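De: Secretaria Técnica do Inventário
Para: lista patrimonio-edificado
Assunto: Re: Antigo quartel dos bombeiros da Cluden - critérios para a ficha de inventário
Data: 19 de dezembro

Exmos. Senhores,

Acusamos a receção da mensagem abaixo transcrita, relativa à ficha do antigo quartel dos bombeiros privativos da fábrica Cluden, e agradecemos os elementos remetidos.

> Prezados membros da lista,
>
> Na preparação da ficha do quartel da Cluden surgiram duas dificuldades. A primeira prende-se com a data de construção: a placa da fachada refere a fundação do corpo de bombeiros, mas o livro de obras da fábrica situa o início dos alicerces 14 anos mais tarde. A segunda diz respeito à torre de secagem das mangueiras, cuja altura foi aumentada numa campanha posterior, em tijolo de formato diferente. Solicitamos orientação sobre a data a inscrever no campo principal e sobre a conveniência de autonomizar a torre em ficha própria.
>
> Com os melhores cumprimentos,
> Grupo de Trabalho Cluden

Quanto à primeira questão, o campo principal deve conter a data do edifício e nunca a da instituição que o ocupou. A confusão é frequente em quartéis, cujas placas comemoram quase sempre o ato de fundação. No caso vertente, o livro de obras constitui fonte suficiente, desde que se indique a cota e o fólio. A data da placa será transcrita no campo de epigrafia, com a grafia original e sem atualização ortográfica.

Quanto à torre, entende esta Secretaria que não se justifica uma ficha autónoma. A torre partilha fundações e cobertura com a casa das viaturas e nunca teve acesso independente. A ampliação em altura deverá constar da cronologia construtiva, com menção expressa à mudança de aparelho e, se possível, à proveniência do tijolo. O grupo refere em anexo que este poderá ter saído da cerâmica Jatoi; enquanto não houver guia de fornecimento ou marca legível na peça, a atribuição deve figurar como hipótese.

Recorda-se ainda que o levantamento da planta se fez à escala 1:100 e que as fichas desta série exigem, para os vãos da fachada principal, pormenor a escala superior. Os portões de saída das viaturas foram alargados quando entrou ao serviço o primeiro veículo motorizado, e as ombreiras conservam vestígios do perfil anterior. Convém que o desenho distinga as duas fases por meio de trama, conforme as normas de representação em vigor.

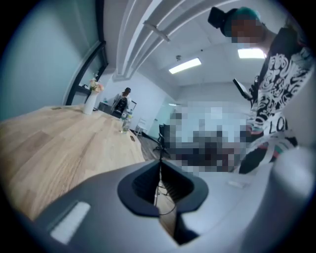
Remon, em resposta posterior enviada a esta lista, observa que a planta de 1:100 não regista o desnível entre a casa das viaturas e o pátio, e que esse desnível ajuda a explicar a posição recuada dos portões. Acrescenta que o pavimento primitivo era em cubos de granito, ainda existentes sob o betão junto à entrada norte, e propõe que se abra uma sondagem antes de qualquer obra de conservação.

A observação é pertinente. A sondagem carece, todavia, de autorização do proprietário atual, a Skiline, e deve ser acompanhada por técnico habilitado. Solicita-se ao grupo de trabalho que prepare o pedido, com indicação da área a abrir e do modo de reposição do pavimento. Até que haja resultados, a ficha mencionará apenas a existência de granito visível no limite do betão.

Relativamente ao espólio documental, a relação enviada compreende 155 peças, entre desenhos, ofícios e fotografias. Verificou-se que 7 desenhos não têm número de ordem e que 2 ofícios aparecem repetidos com cotas diferentes. Pede-se a respetiva correção antes da remessa definitiva - a numeração deve ser contínua e seguir a ordem do arquivo de origem, mesmo quando esta não coincida com a cronologia.

No que toca à designação do imóvel, adota-se «Antigo Quartel dos Bombeiros Privativos da Cluden». As denominações populares podem ser registadas no campo próprio, acompanhadas da fonte oral ou escrita. A expressão «quartel velho», que consta do rascunho, não deve ser usada no título, por existir na mesma freguesia outro edifício assim conhecido.

A versão corrigida da ficha deverá ser remetida em formato editável, com os desenhos em ficheiros separados. As respostas a esta mensagem devem manter o assunto, para facilitar a consulta no arquivo da lista.

Com os melhores cumprimentos,

A Secretaria Técnica do Inventário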